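The Bag by the Back Door
Lemlem Negash has a theory about clutter, and it begins with brown paper

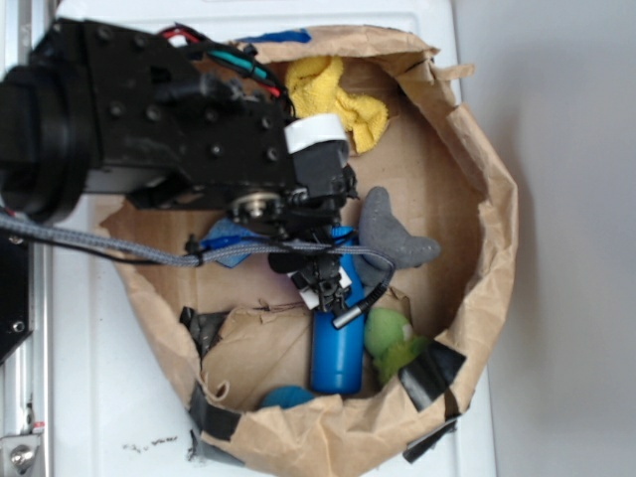 Most of us own a nice storage basket or two, and most of us, if we look inside, will find they have turned into places where things go to be forgotten. Lemlem Negash had five of them in her front room before she gave up and went back to what her grandmother used, a plain paper grocery bag with the top left open.

The idea is simple enough. Whatever has wandered during the week goes into the bag – a plush toy, a yellow cloth, the odd bottle that belongs upstairs – and on Sunday, after breakfast, the whole family sits down and empties it together. Anything soft goes in with anything else soft, and there is no sorting on the way in, which she says is where every other system she tried came to grief.

"A basket can sit there for a year looking lovely," she told me, pouring more coffee than I had asked for. "Paper gets tired. You see it sagging and you think, all right, time to deal with you."

And it does get tired. The rim crumples and the folds begin to tear, and then out comes the black tape, a piece on each weak spot. Her neighbor Musa Igwe, who took up the habit in May, once kept the same bag going for 12 weeks and was rather sorry to see it recycled.

What surprised me, when I tried it at home, was how much I enjoyed the emptying. My daughter found a ball she had been missing since her birthday, and I found 6 socks, none of them related. We have a fresh bag by the door now, and I see there is already a dish towel in it.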